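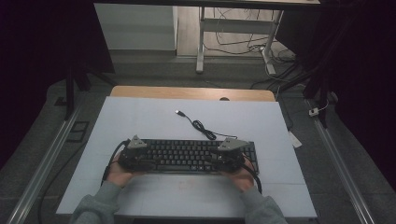

Gandevus G2 Paired Hand-Held Grippers

Supplied as a left and right set for recording two-handed tasks. Part no. 591.

Good practice
Fix the task sheet flat before the first take. Route each cable to the outside of its own hand. Keep the faces of the top plates clean and do not cover them with tape or labels. Grip long items at both ends and lift level. Limit sessions to 30 minutes per operator, with a break of 10 or more between sessions. Log every dropped item, including those in discarded takes.

Cable length: up to 300 cm
Storage: dry, below 40 °C

Operators must read the Stomham site rules before use. Rules maintained by Aroha Rakena, revised 2025-07-13.

Print this page | E-mail this page
Shares: 0

© Gandevus, Parnammont | Contact | Back to top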